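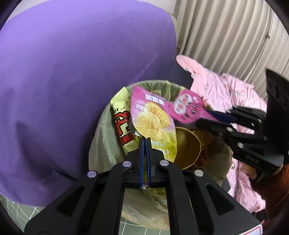
Ticket 3233: Gripper state flips to "open" over the trash bin

Opened by: Maureen Wainwright
Component: Clutano perception, finger state estimator
Version: 18
Status: Fixed, waiting on merge

Problem
In bin episodes the estimator reports the left gripper as open while the fingers are pinched closed on a wrapper. The planner then skips the release step. The right gripper, holding the pink hang tag, is reported correctly in the same episode.

Log
left.state=OPEN conf=0.58
right.state=CLOSED conf=0.94
planner: release skipped (left), reason=not_holding

What I tried
Replayed the episode with the stock config. Same result.
Turned off the color mask. No change.
Raised the confidence threshold. The false "open" went away, but the state stayed at UNKNOWN for up to 15 frames and the planner timed out.
Masked out everything inside the bin liner. The state came back as CLOSED right away.

Cause
The segmenter merges the fingertips with the crumpled wrapper under them. The width check then measures the merged blob, wrapper included, and calls it open. Bright packaging next to the tips - the chip bag and the yellow wrapper - makes the bad mask larger but does not start the problem.

Fix
Width is now measured at the blue inner pads and no longer at the tips. The planner timeout is back to 1000 ms. Patch is on the Follwood branch.

Still open
Clear plastic over the pads has not been tested. I will open a separate ticket if it fails.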